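Zurnirier Bench Arm – for computer repair and teardown benches

I've worked the repair bench at Whitcombe for 19 years, so when they asked me to write up the Zurnirier I said yes, as long as I could write it my way. It's a robot arm with a black multi-link gripper, made for the close work inside desktop computers.

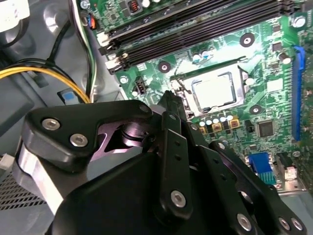 My wrists were what sold me on it. A busy week used to mean nearly 300 machines through our shop, and by Friday I couldn't open a jar! Now I set up the job, keep an eye on the arm and do the fiddly diagnosing myself – the part I always liked anyway. No one lost their place on the bench, though we all had to learn a new way of working (I grumbled the most).

The slim finger gets into tight corners, and training takes 7 shifts.

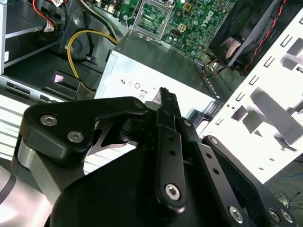 Gripper at the power supply, desktop case open.

We keep a practice board too, so new folks can learn the controls without risking a customer's computer. I still use it when I'm trying out a new routine.
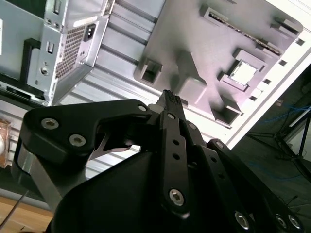 Altmont Bench Automation Team | Brirton Workshop

Bench kit price: $2,504, with gripper, wrist mount and setup visit. Want to try it first? Come by the workshop any morning and ask for a turn at the controls.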